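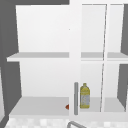
Simulated cabinet task reports success but the bottle never moves

Posted by lorena_g in Simulation and Testing, January 2026

I'm running a kitchen pick-and-place test in Gedine. The arm is supposed to take the yellow bottle off the lower shelf of the wall cabinet, next to the handle, and set it on the counter. Out of 158 runs, 40 came back "success" with the bottle still standing on the shelf at the end. No error, no collision warning, nothing in the log. The vendor forum says it's "expected variance." I don't buy that. Has anyone seen this, and is it safe to put this policy on the real arm?

Boris Kollár

I'd be suspicious of the success check before I blamed the policy. The stock one in our version never looked at where the object was. It looked at whether the gripper had closed and then gone back to its home pose. Close on air, go home, get a green check mark. Print the bottle's height at the first and last step of a few "good" runs. If the two numbers match, throw the whole score out, including the runs you liked.

Also look at the collision shape on that handle. Ours was a box much fatter than the handle you see on screen, so the fingers stopped short of anything parked beside it – and the planner called that a finished grasp.

As for the real arm, no. Not until the check is fixed and you've rerun everything.

mernamance_fan

Update to the newest build, fixed it for me

Inis

Updating changed nothing here. Same false passes, seed 1407 does it every time. I wrote my own check (bottle on the counter, gripper open, hold for 4 seconds) and my pass rate dropped a lot. I still don't fully trust it, but at least it fails when the bottle stays put.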